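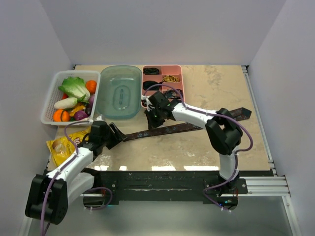 I have been meaning to write about Seul-gi Hyun for years, and I keep putting it off because I only know her from the films, and there aren't many of those. She was in five altogether, if you count the one where she is mostly seen from behind in a raincoat. Her best part, to my mind, was the widow who runs a greengrocer's in Gandutberg, and I think of her whenever I see produce piled together the way it is in that white mesh basket, with the white radish lying across the middle and the leafy greens over it. She hardly speaks for the first half of the film! She weighs things and wraps them and gives people their change, and by the time the brother turns up you know everything about how she feels towards him.

I first saw it at the old Rokwood cinema, which had 260 seats and a heating system that came on whenever it fancied. It was the end of November (the 29th November, I still have the ticket in a drawer) and my sister had dragged me along because she had heard there was a good train crash in it. There is no train crash. She had mixed it up with Neklow, which came out the same summer and did far better, and she grumbled all the way to the bus stop while I was still wiping my eyes.

Neklow is the one most people know her from, I suppose, and she is very good in it, although she only has two proper scenes. She plays the signalman's wife, and there is a long bit at the kitchen table where she peels an orange and tells him a lie. I've watched that more often than I should admit. The rest of it is rather loud for me, but I do like the music, and the dog is lovely.

After that came Ha, which I have only managed to see once, on a borrowed tape with the last few minutes missing. If anyone reading has a complete copy I'd be so grateful for a loan, and I would pay the postage both ways. A friend of my sister's swears that her character leaves on the ferry at the end, and another friend says she stays, and they have fallen out over it more than once.

She seems to have stopped acting quite early. I've read that she taught drama for a while and I've read that she went to live with her daughter by the sea, and both could be true. There was a poster for the Gandutberg film in a sale in July, number 3090 in the catalogue, with her in her shop apron and her sleeves rolled up, and I bid on it and lost. I've left the space over the piano, just in case another one comes along.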